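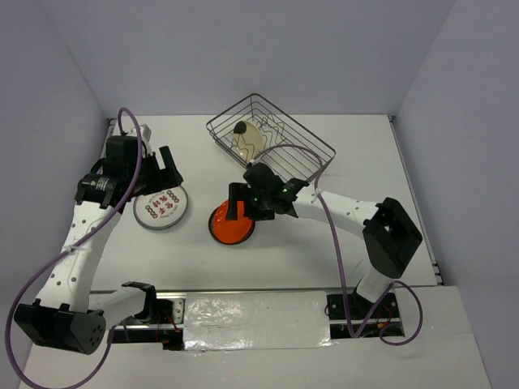

Abenezer Birhane wrote to me that a data card should say first what went wrong, and only then how many episodes there are. I have tried to follow this advice, so the problems are near the top and the numbers are after them.

Filed under: Robotics / Two-arm / Home-built / Datasets

Brultus Plates, data card

Brultus is a pair of small arms that we built in the shared workshop at Butden. The task is always the same kind: plates and a wire dish rack on a white table, and the arms must put plates into the rack or take them out of it. The recordings are made by teleoperation, one person moving both arms.

Known problems

The joint readings of the left wrist have an offset in the first 145 episodes. I found the reason late — a screw on the wrist bracket was loose and the encoder turned a little with it. These episodes are kept in a separate folder named early. Please do not mix them with the others without correcting the offset. The correction value is in notes/wrist_left.txt.

The cables of both arms are outside of the links, fixed with zip ties. They move when the arm moves, and sometimes they pass between the camera and the plate. I did not remove such episodes. If your model is sensitive to this, use the column cable_over_plate in the episode table. I filled it by hand, so there can be mistakes.

Glossy plates give reflections, and the orange-red one is the worst in this respect. The gripper fingers are black and the rims of some plates are also dark, which makes the contact point difficult to see from the fixed camera. There is no wrist camera in this version.

Contents

The set has 2576 episodes, including the early folder. Each episode is one folder with a video from the fixed camera, one file with joint positions of both arms, and one file with gripper commands. The episode table is a plain CSV with semicolons. I know that commas are more usual, but my spreadsheet program prefers semicolons and I did not want to break the old scripts.

The task names are:

rack_in — put a plate into the rack
rack_out — take a plate from the rack to the table
handover — pass a plate from one gripper to the other, then rack it
turn — rotate a plate on the table before picking

The handover task is the smallest, with 200 episodes. It was tiring to record and many attempts were failures. Failed attempts are included and have success = 0.

Hardware notes

The arms stand at the front side of the table, near the rail. Three plain walls close the table at the back and at the sides. The gripper fingers are the second design. The drawings are in the folder cad, and the file called Flelard is the finger that I recommend. The first one was too thick and could not enter between the wires of the rack.

The motor driver code is based on the Živković fork, with my changes in one patch. Before you start, set the current limit of the grippers to 500 in config.yaml. With a higher value the plate slips sideways when the fingers close.

How to load

Run python load.py --task rack_in and give the path to the folder. Without --task it loads everything except early. It needs a lot of memory for the videos, so on a small computer please add --no-video first and look at the joint files.

Changes

February 1, 2025: wrist offset documented, cable column added, two wrong task names repaired in the table.

Please send corrections as an issue, with the episode folder name in the title.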